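Software Review: Prallow 2, Simulated Training and Evaluation Package for Two-Armed Mobile Robots

Reviewed by Ruairi Sutherland, Morrison Laboratory

Prallow 2 is a software package for teaching household tasks to robots in simulation and for scoring the results. It is supplied with a library of 104 furnished rooms, a set of task definitions, and a training method its developers call staged replay. The laboratory evaluated the package in May to decide whether it should replace Skastov, the simulator now used in our manipulation courses.

Staged replay begins with a small number of demonstrations for each task. The software splits each demonstration into short stages, changes the room and the starting pose of the robot, and attempts the stages again under the new conditions. Attempts that meet the task definition are kept as training data. For our review task, placing a desk item into a floor-level container, we recorded 13 demonstrations, and the software produced 132 accepted attempts overnight. No manual sorting was needed.

The room library is the strongest part of the package. Wall finishes, furniture and small objects are changed independently, and the results are often loud in color. A policy that has learned to depend on a plain background is quickly exposed. Object scale was consistent in every room we opened, and the desk rooms carry enough small items to make reaching a fair test. 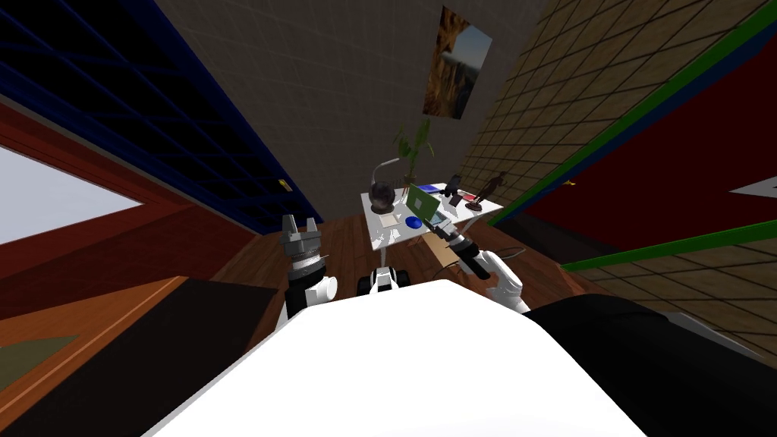

Desk room in Prallow 2, viewed over the body of the simulated robot, with the right gripper near the front edge of the desk.

The on-board view deserves separate comment. It can be tilted to a steep angle, and the robot's own body and arms may then fill much of the lower part of the view. Policies trained only on level views did poorly when tested this way. Policies trained on a mixture of angles did noticeably better, although they remained slow when one arm had to pass in front of the other. Users should turn on view variation from the start – it is off by default.

Several weaknesses were noted. Cables and other flexible items are treated as fixed shapes, so the package is of little use for work on cable handling. The scoring tool reports only success or failure, with no record of the stage at which an attempt went wrong. Skastov provides this record, and our instructors rely on it. Import of robot models from Movlow worked on the second try, after joint limits had been entered by hand.

The review did not include trials on a physical robot, and no claim is made here about transfer to real rooms.

Prallow 2 is recommended for research groups that have few demonstrations and need wide variation in rooms and viewpoints. It is not yet recommended for teaching. The laboratory will keep Skastov for its courses and has obtained one Prallow license for project use.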